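Gallery: Teaching two arms to work inside a desktop computer

Iris project, Kironstead laboratory. Text by Nandi Masilela, with corrections from Wim De Graaf and Hanneke Jacobs.

This page is for people who have read our short paper on assembly inside a computer case and want to see how the work looks. The paper had a limit on figures and we used most of the space for plots. Several readers wrote to us and asked for pictures of the table, the tray and the case, so we put three of them on this page together with some notes on the method.

The question of the project is simple to say. We want to know how much a robot policy can learn about small parts from demonstrations by people, when the place where the parts must go is deep, full of cables and different on every side. A lot of published work uses a flat board with a few holes in it. A flat board is good for comparing methods, and we used one ourselves in the first year. But a computer case has walls. The gripper can reach the socket from one direction and not from another, and the wrist has to turn so that it does not touch the drive cage. We wanted a task where this matters.

How the demonstrations are made

One person controls the arms by hand and does the task from beginning to end. We call this one episode. Thijs Van Loon and Faustino Bautista recorded most of the episodes, and Hanneke recorded the rest. In total we kept 368 episodes. Of these, 193 are about the processor and the others are about the memory module. An episode is kept if the part ends in its place and no part was dropped on the way. We also keep the episodes where the person made a small mistake and corrected it. In the beginning we removed them because they looked untidy, and the policy trained without them was worse at recovering. Wim had warned us about this, and he was right.

The parts start in a gray tray which we printed ourselves. The first version of the tray had deep pockets that held the parts very well, in fact too well, and the fingers could not get under the edge of the processor. The second version has a shallow pocket. The slot for the memory module was also changed two times. If you want to print the tray, please ask for the latest file, as the one that was shared in November has the old slot width.

What we compare

We train the same policy in three ways. The first way uses only the fixed cameras. The second uses only the wrist cameras. The third uses both. Each trained policy then gets 100 trials on each part, always with the case placed a little differently on the table. The person who places the case does not know which policy will run next. We find this important, because it is easy to place the case kindly for the policy you like.

The policy with both views succeeded in 70 of the 100 memory trials. The processor is harder, and we are still repeating those trials after a change in the controller, so I do not want to give a number on this page yet. The policy with only the fixed cameras usually brings the part to the correct area and then stops a few millimeters away from where it should be. With only the wrist cameras the last part of the motion is better, but the arm sometimes loses the case completely on the way from the tray.

The pictures
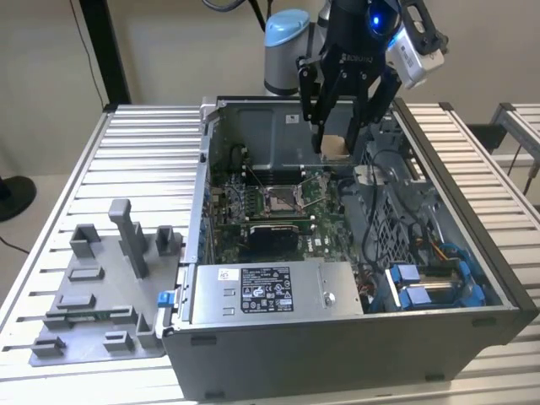
The gripper inside the open case, with a small piece of tan cardboard between its fingers. The wrist camera is on the side of the gripper.
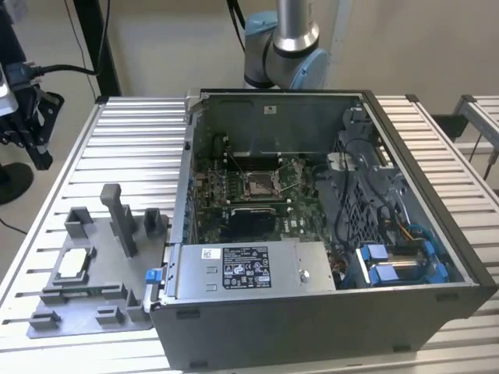
Case and tray next to each other. The processor socket on the motherboard is empty. 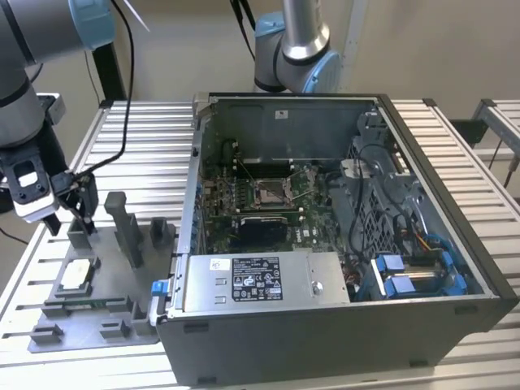
Both arms are in view. The left gripper is over the tray, where the processor sits in its shallow pocket.

Some remarks on the method

The most difficult thing for us was to define success. For the memory module we first used a photo from above and let two people judge it. They did not agree often enough. A module can look correct and still be loose at one end. Now we push lightly on both ends with a flat tool and measure if it moves. This takes more time – a full set of trials needs over a day – but the numbers are much more stable.

The second remark is about cables. We tried to fix all cables inside the case with tape so that every trial would be the same. The policy learned well and then failed when Faustino took the tape off. After this we left the cables free and moved them by hand between episodes. I would recommend this to everyone who plans a similar task, even if the learning curve looks less nice in the first weeks.

The third remark is about the force limit. Our controller, which is built on the Groen library, stops the arm if the force is too high. With a low limit the arm stops before the module is seated. With a high limit there is a risk for the board. We chose the limit by pushing modules into an old board on a Brutell scale and reading the force, and we added a small margin. The values are in the appendix of the paper. Please do not copy them without checking, as they depend on the fingers and on the socket.

Open questions

We do not know yet if a policy trained on one case can be used on another model. Thijs did a small test on a Tuesday afternoon with a different case and the arm went to the place where the memory slots would be in the old one. This suggests that it has learned the position more than the look of the slots. Hanneke is preparing a new set of episodes with several cases, and we will compare again with the same number of trials.

The episodes for the memory module can be requested from Wim. The processor episodes will follow when the labels are checked.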